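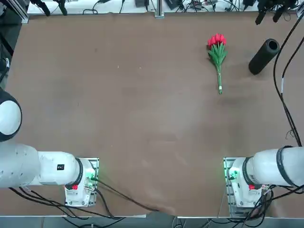

Red tulip bouquet with the black cylinder vase, shown lying apart.

Gristcombe Red Tulip Bouquet with Black Cylinder Vase

Sold as a set. Artificial tulips, ready bundled, with a plain black vase to stand them in.

Item: Gristcombe tulip set, red and black
Range: Wasten
Pieces in the set: 2 (one bouquet, one vase)
Stock: in stock
Returns: unused, in the original carton

About the set

The Gristcombe set is our simplest tulip arrangement and the one we sell the most of to offices, waiting rooms and rental apartments. The flowers are bright red and grouped closely together at the top. Long green leaves open out just under the blooms, and the stems run down into a single bundle with a small pale band near the bottom. You can leave the band on. It sits low enough to be hidden once the bouquet is in the vase, and it saves you from having to arrange the stems one at a time.

The vase is a straight black cylinder with a round open top and a thick rim. There is no pattern on it and no handle. We chose it because the red shows up well against it, and because a plain shape goes with most shelves and side tables without much thought.

Setting it up

Unpack the bouquet first and lay it flat. It has been folded into a carton, so the leaves will usually be pressed against the stems. Bend them outward a little at a time, starting with the ones nearest the flowers. Stand the vase upright where you want it, then lower the bouquet in with the banded end down. Turn it until you like the side facing the room.

If you want a looser look, cut the band and let the stems lean against the rim. They will spread to one side or the other. Most customers try this once and go back to the bundle, but it works well in a low spot such as a coffee table, where you see the flowers from above.

No water is needed. Please don't add any — it does nothing for the flowers and leaves a mark on the inside of the vase.
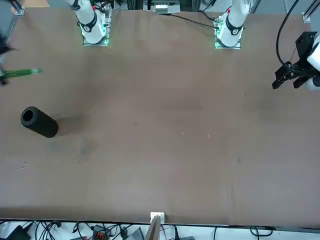
The vase on its side, open end showing. Black, round opening, dull sheen.

Choosing a place for it

The vase has a soft sheen and is not glossy, so it can stand near a lamp or under ceiling lights without much glare. It looks best with a light wall behind it. On a very dark shelf the vase tends to disappear and you only see the tulips, which some people like.

Keep the flowers out of strong direct sun if you can. A north window or the middle of a room is fine. The red will hold for a long time indoors, but a south-facing sill in summer is hard on any artificial flower. We do not recommend the set for outdoor use, covered porches included. Wind will tip it.

For a busy counter, a handful of clean gravel in the bottom of the vase makes it steadier. Put the gravel in before the bouquet.

Care

Dust the blooms with a soft dry brush every couple of weeks. For the leaves, a barely damp cloth is enough. Wipe along the leaf from the stem to the tip. The vase can be wiped inside and out with warm water and a drop of dish soap. Dry it before you put the flowers back. Do not use window cleaner or bleach on either piece, and do not put them in the dishwasher.

For storage, lay both pieces down in a box. Don't pack the bouquet inside the vase for months at a time, as the leaves will take on the bend.

What customers ask

Can I buy the vase alone? Yes, it is listed under Wasten vases. The bouquet is also sold alone.

Will two bouquets fit in one vase? We don't suggest it. The stems can be forced in, but the leaves end up crushed at the rim. For a fuller display, order two sets and stand them side by side.

Does it come in other colors? The tulips in this set are red only.

Customer notes

"Bought this for the front desk. It took a minute to open up the leaves and it has looked fine ever since." — Salma Salem

"Good strong red. I would have liked a slightly wider vase, but it fits my bookshelf." — Normunds Ozoliņš

Ordering

Orders for several sets go through Yasmine Nasr at the Vatance sales desk. Please give the delivery address and tell us if you need the bouquets packed separately from the vases.

Page last updated 2021-03-08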